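Este julio por fin me he puesto con la limonada de mi tía abuela, la que llevaba años prometiendo hacer. La receta venía en una libreta sin tapas, con una letra que solo entendía ella, y pide 800 gramos de limones y 30 hojas de hierbabuena – contadas, lo subraya dos veces.
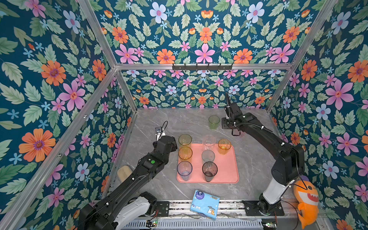 El azúcar es donde siempre discutimos en casa. Mi amiga Bhavana Joseph la prefiere casi sin nada, y mi madre dice que eso es agua con disgusto. Yo voy por el medio: hago un almíbar flojito, lo dejo enfriar y lo añado poco a poco. Para ir probando mezclas me gustan los vasos de plástico translúcido, puestos juntos en una bandeja rosa salmón, que así da gusto hasta equivocarse.

Lo otro es la paciencia. Los limones se dejan con la piel rallada y el azúcar toda la noche, y por la mañana la cocina huele que alimenta (¡de verdad, probadlo!).
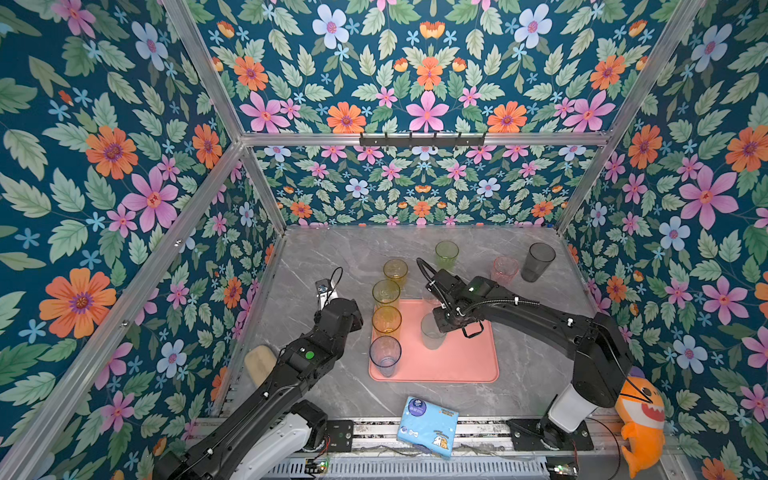

Mi tía abuela servía la limonada a las seis, en el patio, entre geranios y un jazmín que se comía la pared. Yo patio no tengo, así que me conformo con flores de papel pintado, rosas y naranjas sobre un fondo verde azulado, que además no hay que regar.

Si os sobra, congeladla en cubiteras y echadla luego al té frío. 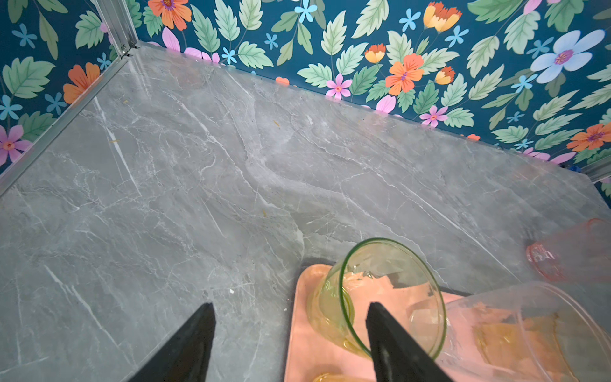
Mármol gris y flores de fondo.

La semana que viene os cuento lo del sirope de saúco, que me tiene loca.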